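サポート > Umum 遠隔操作 > 記録と再生 > チケット

最終更新:2018年9月3日

当サイトではCookieを使用しています。閲覧を続けると使用に同意したものとみなします。

件名:再生するとグリッパだけ早く閉じる(CPU取り外し、手動教示)
拠点:Abreu 分解ベンチ
担当:Irnow サポート Mirko Palumbo
操作者:Benedita Neves
状態:対応中

最初の報告

急ぎなので箇条書きに近いです、すみません。
Umumで遠隔操作のデモを記録中。作業はデスクトップPCの分解の一部で、ソケットからCPUを出すところ。アームは操作者がリーダー側を手で動かして、フォロワー側がついてくる普通の構成。中継はCalomgate経由。

症状。記録中は問題なし。Beneditaさんが操作している間、グリッパは指の動きに素直についてくる。つかめる。持ち上がる。
同じエピソードをそのまま再生すると、アームの軌道は合っているのに、グリッパの閉じが早い。CPUの縁に指先が届く前に閉じてしまい、閉じた指のまま降りていく。ソケットのピンの上に閉じた指を降ろすのは勘弁してほしいので、途中で非常停止。

毎回ではない。うまくいく回もある。そこが困る。

溜まっているデモは215本。これが全部使えないとなると学習の予定が飛びます。まず使えるのか使えないのか知りたい。

試したこと
・Umumの再起動 → 変化なし
・Calomgateの電源入れ直し → 一度直ったように見えた。昼過ぎに再発
・グリッパの原点出し → 変化なし
・再生速度を半分に → 早く閉じるのは同じ。ただし早さの感じが変わった気がする。気がするだけ

Mirkoより返信

報告ありがとうございます。いくつか教えてください。
ひとつ、記録ファイルのグリッパの列は指令値ですか、実測値ですか。設定の「gripper source」を見てください。
ふたつ、早く閉じるときのエピソードと、うまくいくときのエピソード、番号がわかれば両方。
みっつ、手首カメラの映像とグリッパの列を並べて見られますか。指が閉じはじめた時刻と、列の値が動きはじめた時刻の差が知りたいです。
あと、再生は実機でやらないでください。CPUを載せない状態か、軌道だけの再生で。

こちらの返答

gripper sourceは「command」でした。指令値。
うまくいかない例、エピソード13。これが一番ひどい。うまくいく例は最初の日に録ったもの、番号は後で添付します。
映像と並べました。エピソード13では、列の値が動きはじめてから映像の指が動くまで400ミリ秒。目で見てわかる。最初の日の分はほとんどずれなし。

というわけで列のほうが先に進んでいる。再生で早く閉じるのと辻褄は合います。
ただ、アームの関節の列はどうかというと、こっちは映像と合っている。グリッパだけ。なぜ。

作業の内容について聞かれたので書いておきます。操作者の流れはこう。
上から下ろしてくる。ソケットの真上で一度止まる。手首を少し回して向きをプロセッサの縁に合わせる。指を細めに開いて縁に寄せる。閉じる。真上に上げる。
ソケットの枠の内側は余裕がないので、指先を縁に寄せるところで一番時間がかかる。Beneditaさんは手首カメラの映像だけ見てやっています。外のカメラは移動のときしか見ない。
寄せている間、指の開きは細かく何度も変わる。開いて、少し閉じて、また開いて。ここの開きの列がずれると、再生では寄せの途中で変な開きになります。最後の閉じだけの問題ではないです。
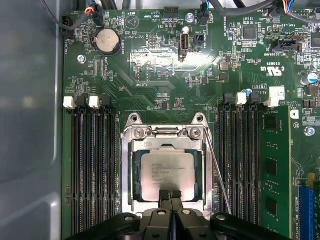 指令値で録ったデモと実測値で録ったデモを、同じデータセットに混ぜて学習に使ってもいいですか。

混ぜないでください。同じ映像に対して開きの値の意味が二通りになり、つかむ直前の動きがぼやけます。どちらかに揃えてから使うか、別のデータセットに分けて保存してください。

Mirkoより返信

上のやりとりは他の拠点の方も見るので残しておきます。

400ミリ秒は大きいです。指令値と実測値の違いだけだともっと小さく出るはずで、別の遅れが足されていると思います。疑っているのはCalomgateのバッファです。
Calomgateはアームの関節とグリッパを別のチャンネルで流していて、グリッパのほうは設定次第でまとめ送りになります。まとめ送りだと、Umumは送った時刻を記録するのに、グリッパに届くのは後。関節は即時送りなので合ったまま。症状と合います。
Calomgateの管理画面で、グリッパのチャンネルが「batch」になっていないか見てください。

こちらの返答

batchでした。

いつ変わったのか不明。誰が変えたかの記録なし。最初の日は合っていたので、その後のどこか。再起動で一度直ったように見えたのは、バッファが空だったからでしょうか。
「direct」に変更、保存、再起動。

その後に新しく録って確認しまた。まずCPUなしで空の動作。リーダー側を開いて閉じてを繰り返しただけのもの。映像と列、目で見てずれなし。
続けて本番の動作で6本。Beneditaさんが操作、いつもの流れで。6本とも軌道だけの再生では閉じる位置がソケットの上に来ています。早閉じなし。

ただし別の問題が出た。directにすると操作中のグリッパが小刻みに震える。特に指を縁に寄せているとき。リーダー側の指の手ぶれをそのまま拾っている感じ。batchのときはまとめ送りで均されていたらしい。
Beneditaさんの感想をそのまま書くと「前より正直だけど、手が疲れる」。息を止めてやっているとのこと。
震えたまま縁に当たるのが嫌です。ソケットの隣にメモリのスロットもあるし、レバーの線もあるし、引っかけそうなものが多い。

Mirkoより返信

震えはUmum側のフィルタで取れます。Calomgateで均すのはやめて、Umumの「leader smoothing」を弱めに入れてください。弱、中、強とあるうちの弱で。中以上にすると今度は閉じが遅れて感じるはずです。
順番が大事で、フィルタを通した後の値が指令として送られ、かつ記録されます。記録と実際の動きが同じ値から出るので、ずれません。
あわせてgripper sourceをcommandから「measured」に変えるかどうか。これは学習側の方針によるのですが、そちらの学習は次の指令を当てさせる形ですか。

こちらの返答

次の指令を当てる形です。なので出力はcommandのまま、入力にmeasuredも足したい。両方録れますか。

Mirkoより返信

録れます。「both」を選ぶと列が二本になります。古いエピソードには実測の列がないので読み込み側で場合分けが要ります。
実測の列は、CPUをつかんでいるかどうかの判断にも役立ちます。指令では全閉を出しているのに実測が途中で止まっていれば、間に何か挟んでいる。空振りなら最後まで閉じる。失敗した回を後から拾うときに使ってください。

こちらの返答

bothにしました。smoothingは弱。
震え、かなり減った。ゼロではない。操作者の了承あり。

カメラについても確認。手首カメラと外のカメラで時刻が合っているか、という質問が学習側から来たので。
やり方は、グリッパを筐体から離したところで素早く開閉して、両方の映像に映るようにするだけ。開いた瞬間のコマを突き合わせる。外のカメラからは指が横から見えるので、開いた瞬間はわりとわかりやすい。ただ上のほうまで引き上げると背景のケーブルと重なって見づらい。筐体の少し上くらいがいい。

結果、カメラ同士は合っていました。毎回エピソードの頭にこの開閉を入れることにします。後で学習に使うときは頭を切る。切り忘れると、つかむ前に一回ぱかっとやるロボットになるので注意。

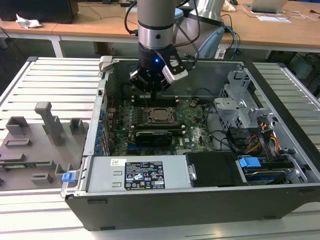
筐体の置き方も毎回揃えること。寝かせて、開いた面を上に。アルミの台の上で、位置を毎回少しだけ変えるのは構わない(むしろ変えてほしいと学習側から言われている)けれど、向きを逆にするのは別の課題扱い。逆向きで録ったものが混ざっていたので分けました。

Mirkoより返信

エピソードの頭の開閉、良いと思います。Umumに「marker」の機能があって、フットスイッチを踏んだ時点で印が入ります。開閉の後に踏んでおけば、印より前を自動で切れます。切り忘れ対策に。

残りは古い分の扱いですね。

こちらの返答

それが本題です。古い215本。

考えられるのは三つ。捨てる。ずれを補正して使う。グリッパの列だけ映像から作り直す。
捨てるのは最後。Beneditaさんの手が何日分も入っているので。
補正は、ずれが一定なら列を後ろにずらすだけで済む。一定かどうか。

一定ではなさそうです。エピソード13以外も抜き取りで並べてみたところ、ずれの大きいものと小さいものがある。同じエピソードの中でも、ゆっくり動かしているところと開閉が続くところで違って見える。まとめ送りの溜まり方で変わるのだと思う。

Mirkoより返信

そのとおりで、batchのときのずれは一定になりません。単純に後ろへずらすのは勧めません。最後の閉じが合っても、寄せの細かい開閉が合わないままになります。

Calomgateの中に送出の記録が残っていれば、グリッパに実際に送った時刻がわかります。管理画面ではなく、本体に直接つないで取り出す必要があります。容量がいっぱいになると古いものから消えるので、すぐに取ってください。記録を取るまでCalomgateは使わないほうがいいです。

こちらの返答

もう使ってた。確認用に録った分だけですが。
止めました。操作者にも連絡済み。

取り出し手順の覚え書き。次の人のために。
・Umumを先に終了する。先にCalomgateを切るとUmumが再接続を繰り返して記録が無駄に増える
・グリッパは開いた状態、CPUは何もつかんでいないこと。切った瞬間に指が緩むことがある
・アームは筐体の上から外して待機位置へ。真上で止めたままにしない
・本体につないで送出記録のフォルダを丸ごとコピー
・コピー元は消さない
・時刻のずれを見るため、Calomgateの時計とUmumのPCの時計を両方メモ

最後のやつを忘れて二度手間。時計が合っていなかった。合っていないこと自体は構わないが、どれだけ合っていないかがわからないと突き合わせができない。

取れました。一番古いところは消えている。それでも最初の日の終わり以降はだいたい残っている様子。最初の日は元々ずれていないので、たまたま助かった形。

Mirkoより返信

良かったです。送出記録と元のエピソードを数本送ってもらえれば、こちらで突き合わせのスクリプトを作ります。Irnowの中に似たものがあるので、形式を合わせるだけで済むと思います。
補正後の列は元の列に上書きせず、別の列として足してください。

こちらの返答

送りました。エピソード13と、ずれの小さそうなもの、寄せで何度も開閉しているもの。

待っている間に操作の話。Beneditaさんから要望が出ています。

ひとつめ。縁に寄せるとき、リーダー側の指の開きとフォロワー側の開きの比率を変えたい。今はリーダーを少し動かすと先が大きく動く。CPUの縁のような狭いところだと手の動きが小さすぎてつらい。比率を半分にできるか。
ふたつめ。手首を回すとき、リーダー側が途中で重くなる。関節の端に近いと思われる。開始姿勢を変えれば済むかもしれない。
みっつめ。つかんだ感じが手に返ってこないので、押しすぎていてもわからない。何か表示がほしい。

みっつめが気になります。真横から押してしまっているときに気づくのが遅い。映像では指先が縁に触れているのはわかるが、どれくらい押しているかはわからない。CPUが少し動いてはじめて気づく、というのがあったので。

Mirkoより返信

比率は変えられます。ただし開きの途中で変えないでください。エピソードの途中で比率が変わると、操作者の手の動きと結果がずれて慌てる人が多いです。記録される値には影響しません。フォロワー側の値で記録さてれるので。
手首はおそらく開始姿勢です。リーダー側を始める前に少し逆に回しておいてから接続してみてください。接続した時点の姿勢が基準になります。
押しすぎの表示は、力センサがなくてもグリッパと関節の電流で代用できます。Umumの画面の右上に棒を出せるので試してください。正確な力ではないですが、普段より高いことはわかります。

こちらの返答

比率、半分で試用。本人いわく楽。ただし全閉までの手の動きが長くなって、指が届かない。手の小さい人だと最後まで閉じられないかも。半分より少し大きくして落ち着いた。
手首、直りました。逆に回してから接続。開始手順に追加。
棒、出した。見る余裕はあまりないとのこと。音にできないですか。

Mirkoより返信

今の版では音は出せません。要望として上げておきます。

スクリプトができました。送ります。エピソード13で試したところ、補正後の列と映像の指の動きが、コマ単位で見て合っています。寄せの途中の開閉も合いました。
注意として、送出記録に欠けがある区間は補正せず、空のまま出します。空が混じったエピソードは使わないでください。前後から推測で埋めるのもやめてください。

こちらの返答

受領。夜のうちに全部かけました。

大部分は通った。空が混じったのは、記録が消えていた古いところと、Calomgateを切った時間をまたいだもの。そこは外して別フォルダへ。消しはしない。
通ったものから抜き取って、映像と並べて確認。よさそう。軌道だけの再生でも、閉じる位置がソケットの上に揃っている。

実機での再生はまだ。CPUなしで一回、次に壊れてもいい板で一回、それから本番の順でやる予定。操作者が非常停止を持って横に立つ。再生の担当と停止の担当は分ける。今までひとりで両方やっていたのを、やめます。

ついでに気づいたこと。
失敗した回の扱いが人によって違っていた。つかみ損ねてやり直した回を、そのまま一本として残している場合と、消している場合がある。学習側に聞いたら、やり直して成功したものは残してほしい、途中で諦めたものだけ印をつけて分けてほしいとのこと。
なので今後は操作者が終わりに、成功、やり直して成功、中止、のどれかを選ぶ。Umumのタグで足りる。
持ち上げた後の置き場所も決めてなかった。左の治具に置くときと、持ったまま終わるときがあった。これも揃えないと。とりあえず真上に上げて静止、そこで記録終わり。置くのは別の課題として別に録る。

設定の控え(現時点)
・Calomgate グリッパのチャンネル:direct
・Umum gripper source:both
・Umum leader smoothing:弱
・開閉比率:半分より少し大きめ、操作者ごとに保存
・marker:頭の開閉の後に踏む
・補正した列は別名で追加、元の列は残す

Mirkoより返信

控え、助かります。ひとつだけ。Calomgateはファームウェアを更新すると、チャンネルの設定が初期値に戻る場合があります。初期値はbatchです。いつの間にか変わっていたのは、これだった可能性があります。更新した覚えはありますか。

こちらの返答

あります。二日目の朝、更新の通知が出たので押しました。私です。

更新履歴の時刻と、ずれが出はじめたエピソードの時刻を突き合わせたら、ぴったりその間でした。原因はこれで確定でいいと思います。
自動通知は切りました。更新は録りがない日に、チャンネルの設定を画面ごと控えてからやる。あと毎朝、最初の一本の前に空の開閉を録って、映像と列を並べて見る。

Mirkoより返信

了解です。更新後に設定が戻る件は、こちらで不具合として登録します。次の版で直せるか開発に確認しますが、12月になるかもしれません。それまでは手で確認をお願いします。
チケットは実機再生の結果が出るまで開けておきます。

こちらの返答

CPUなしの再生、終わりました。早閉じなし。停止なし。
板を替えてもう一回は明日やります。結果はここに追記。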